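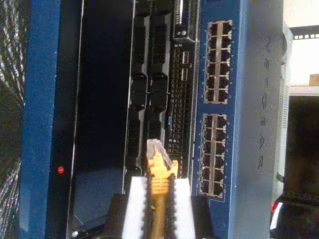
*Blue 24-port switch with a yellow patch cable.*

# ruststead-bench

Notes and port map for the network bench at Ruststead. Everything is kept as plain text so it can be edited from any machine on the site.

## Contents

- `ports.csv` – one row per port, numbered as on the faceplate
- `cables.csv` – colour, length and the label at each end
- `bench.md` – table layout and cable routes
- `old/` – the Zoltik maps, kept for reference

Lengths are in centimetres. Most patch cables are 60 or 100; anything longer is marked `long` and belongs on the wall hooks.

## Table

The top is pale wood and marks easily, so use the pilot holes already there before drilling new ones. Heavy cables go down through a grommet and not over the front edge.

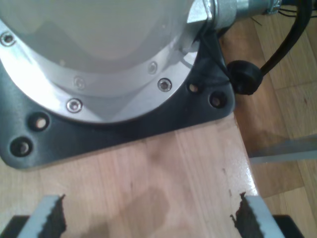 Leave some slack under the table – enough to pull a connector out without moving anything else. Power and data are listed separately in `bench.md`.

## Changes

Edit the CSV first, then move the cable. Run `zou check` before committing; it flags duplicate labels and ports used twice. Blank rows mean unassigned.

Labels 3510 to 4000 are reserved for Stuneo. Don't reuse them, even where the row is blank.

Last full check: February.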